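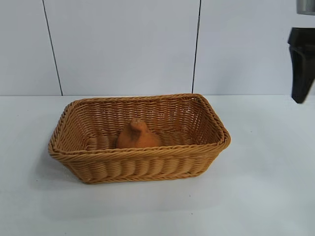

**바구니 틈에 낀 먼지, 어떻게 청소합니까?**

Nidia Tello · 2022년 12월 15일 목요일

안녕하세요. 한국에 산 지 2년 되었고 한국어가 아직 조금 어색합니다. 이해해 주시면 감사하겠습니다.

저는 집에서 직사각형 바구니를 과일 담는 용도로 사용하고 있습니다. 밝은 갈색이고, 위쪽 테두리가 밧줄처럼 꼬여 있는 모양입니다. 벽은 아주 촘촘하게 짜여 있어서 먼지가 한번 들어가면 잘 나오지 않습니다. 마른 수건으로 닦으면 겉은 깨끗해지지만 틈 속은 그대로입니다.

알고 싶은 것은 다음과 같습니다.

- 물에 담가서 씻어도 괜찮습니까?
- 천연 등나무인지 합성 재료인지 집에서 구별할 수 있습니까? 살 때 받은 종이에는 "Giltix 1028"이라고만 써 있고 재료 이름이 없습니다.
- 테두리와 안쪽 바닥 모서리는 무엇으로 닦는 것이 좋습니까? 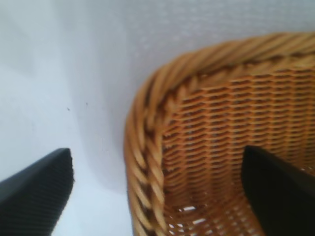
## 답변

**Heriberto Sánchez**

저도 외국인이라서 천천히 쓰겠습니다. 저는 Villanueva라는 작은 가게에서 바구니를 팔았던 경험이 있습니다.

먼저 재료를 확인하십시오. 바닥 아래쪽에서 줄의 끝부분을 찾아보면 됩니다. 합성 줄은 잘린 면이 매끈하고 색이 속까지 같은 경우가 많습니다. 천연 줄은 잘린 면에 아주 작은 구멍들이 보입니다. 사진만 보고는 저도 확실하게 말할 수 없습니다.

합성이면 미지근한 물에 중성세제를 조금 풀어서 씻어도 됩니다. 천연이면 담그지 마십시오. 줄이 부풀고, 마르면서 모양이 틀어질 수 있습니다. 꼭 짠 천으로 닦고 바로 말리십시오.

순서는 이렇게 합니다.

1. 바구니를 뒤집어서 바닥을 손바닥으로 가볍게 두드립니다.
2. 마른 붓으로 짜임의 방향을 따라 쓸어 줍니다. 저는 25mm 페인트 붓을 씁니다.
3. 꼬인 테두리는 홈을 따라서 비스듬히 닦습니다. 부드러운 칫솔이 편합니다.
4. 안쪽 바닥과 벽이 만나는 곳은 청소기의 솔 노즐을 약하게 해서 사용합니다.
5. 그늘에서 거꾸로 놓고 하룻밤 말립니다.

햇빛이나 드라이기의 뜨거운 바람은 피하십시오. 저는 지난 2월에 난로 옆에 두었다가 하나를 망가뜨렸습니다.

**Pravov**

그냥 샤워기로 뿌리면 됩니다. 우리 집 것은 3년째 멀쩡해요. 재료는 모릅니다.

**Pornuvel**

위의 샤워기 방법은 합성일 때만 하세요. 천연 바구니는 곰팡이가 생길 수 있습니다.

그리고 과일을 담으신다면 바닥에 면 천을 한 장 깔아 두는 것을 추천합니다. 부스러기가 틈에 덜 들어가고, 천만 빼서 빨면 됩니다. 저는 시장에서 300원짜리 자투리 천을 사서 바닥 크기에 맞게 잘랐습니다. 가장자리는 박음질을 안 했더니 실이 조금 풀립니다. 시간이 있으시면 한 번 접어서 꿰매세요.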